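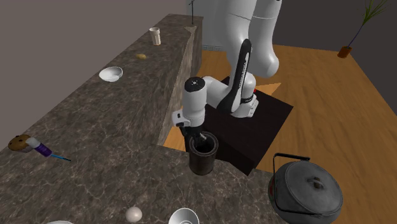 The planning software at Sketex began as a fix for a single complaint. A customer using the company's kitchen simulator had noticed that its arm would reach a cup perfectly well and then stop, fingers in position, while the planner worked out how to leave again.

"Getting in was solved years ago," says the lead developer, who has been with the Melbourne firm since it had one desk. "Getting out with something in your hand is a different problem. The shape you're moving has changed, and the planner has to know that before it commits to going in."

Her team's answer is Holon, a motion planner that treats the reach, the grasp and the exit as one job. It went to its first outside users in December and has had regular updates since. The current release came out on 15 May 2018.

We spoke in the small meeting room the developers share with the support staff. She had a laptop open for most of the conversation and went back to it often, usually to check a figure before she gave it.

Holon runs inside Soltora, the simulator Sketex has sold for some time to universities and appliance makers. A kitchen in Soltora has stone benches, cupboards, floors and a supply of ordinary objects such as bowls, cups, pots and food. The library holds 260 of them. Users can place them by hand or let the program scatter them.

"We scatter them," she says. "If I lay out a bench myself I leave room for the arm without meaning to. The program doesn't do me that favour."

Deep containers are the hardest test in the set. A bowl is open to approach from many directions, but a straight-sided canister leaves only a narrow set of wrist angles that will work, and the fingers need space to open once they are below the rim. The first version of Holon passed 27 per cent of its canister trials. Most of the failures came on the way out, when the planner turned the wrist too early and caught the rim.

"People expected the collision checker to be at fault," she says. "It was fine. It was reporting the contact correctly, and the planner was treating a light touch as something it could trade off against a shorter path. We had the cost set wrong for months."

The change was small once they had found it. Holon now keeps the wrist angle fixed until the fingers and whatever they hold have cleared the rim by 20 millimetres. After that it is free to turn. The pass rate on the same trials rose to 95 per cent, and she is careful to say that the figure covers simulated trials only.

What remains is mostly perception. The planner can be given the exact position of everything on the bench, and the early tests were done that way. Users now want it to work from simulated camera views, where the rim hides the tips of the fingers and the inside of a dark container gives the software very little to go on.

That part is handled by a separate module called Ambaye, written by two of her colleagues. Ambaye builds an estimate of the space inside a container from several views and marks the parts it has not been able to see. Holon then treats those parts as solid.

"It makes the arm timid," she says. "It will refuse a grasp you or I would think was easy. I'd still take that over a planner that guesses – we can loosen it later, once we know how often it's wrong."

Some users have asked for it to be loosened already. A setting in the current release lets them choose how much unseen space to allow, and it is turned off unless they go looking for it. She reads the support mail herself and says the requests are evenly split between people who want more speed and people who want a clearer message when a plan is refused.

The message is the next thing on her list. At present Holon reports "no path found" whether the arm can't reach, the fingers don't fit or Ambaye hasn't seen enough of the container. A user has to open the log to tell which it was.

"I've read that log so often I forget it's hard to read," she says. "One of our support people printed a page of it and went through it with a highlighter. Most of it was highlighted. So we're rewriting it from the top, and the planner work will wait until that's finished."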